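Cover day, sort of
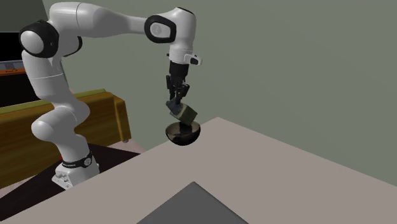 White robotic arm over a light grey tabletop, computer rendered.

November 2021

Ok quick post, I have bread in the oven and a deadline on Friday.

The Lighthouse Keeper's Other Daughter has a cover. Finally. I can't put it up till the newsletter people get it first (they were promised, and I keep promises to people who open my emails) but it goes out tonight and then it'll be everywhere. Blue. Very blue. Kerstin Stüber did it and she was patient with me through 4 rounds of "could the coat be a bit less yellow." The coat is now the right yellow.

So where are we. Book 2 of the Harkitden series. For anyone new, Harkitden is the made-up harbor town where everybody knows your business before you do, and book one was Nell and the ferry captain. This one is Nell's sister Agnes. I swore I was not going to write Agnes. She was mean in book one! She told the captain his mother's curtains were ugly, in front of the mother. But then about a dozen of you wrote to me asking when she gets somebody, and I started thinking about what kind of person says that about curtains, and well. Turns out she sews. She was right about the curtains. That was the whole way in for me.

Her guy is Tobias, a widower who fixes clocks. Slow burn. Very slow, Gisela Albers read the draft and wrote KISS HIM ALREADY in the margin on page 200, in red, and underlined it until the pen went through. They kiss on 205 now. I moved it up. You're welcome, everyone say thank you to Gisela.

Other stuff, in no order:

The edits are back from Gudrun Weidemann and they are fine. I cried a little but they're fine. I use "just" too much, I knew that. I also had a dog change names between chapter two and chapter nine, which none of the early readers caught, and a tide that came in twice in one morning. She wants the scene at the church supper cut. I don't want it cut. It's the one with the pickled beets and old Mr. Pell, and it does nothing for the plot, she's right about that, but I wrote it the week my aunt was in the hospital and it's got her laugh in it. Might put it on the blog here as an extra if it does go. Would you read that? Tell me in the comments.

Audiobook: yes. Gilberto Cusi is reading it. I listened to his sample in the car outside the grocery store and let the ice cream melt. He does a very good Tobias, kind of tired and polite. His Agnes is drier than the one in my head and now that's the only one I hear, which is making book three a bit strange to write because she keeps butting in.

Signing. Saturday the week after next, at Flolard Books, starts at 2. Same table by the window as last time. There'll be cider and I'm bringing the lemon bars. If you want a copy put aside call the store, don't message me, I lose messages. I lost one from my own sister for five weeks. If you can't come, they'll mail signed ones, just say who it's made out to and spell it out please. I have written "To Kathryn" in so many Catherines' books.

What I'm reading: the new one from Mortimer Nakamura, who I was on a panel with once and who was very kind when my microphone died. It's a mystery not a romance, though there's a librarian and a baker who had better end up together or I am writing to him. Three chapters left. Slept badly because of it.

What I'm not doing: November novel month. I know, I do it every year, and people have been asking for my word count. No word count this year. Doing edits and a wedding (not mine, cousin's) in the same month is plenty. I am cheering for all of you though. If you're stuck, make somebody in your scene hungry. Works for me every time, they have to get up and go somewhere and then they run into someone.

Oh, and the giveaway from last time. The winner is Dolores with the two cats, I've emailed you, check your junk folder. You get the paperback of book one and the tote bag and the bookmark with the typo on it, which is getting rare now becuase I threw out most of the box.

Preorder should go live sometime next week. I'll post the link the minute I have it. If it's up before I've noticed, which happened last time, somebody please tell me.

Ok timer's going. Bread. Newsletter at eight tonight, go look at the coat.

xo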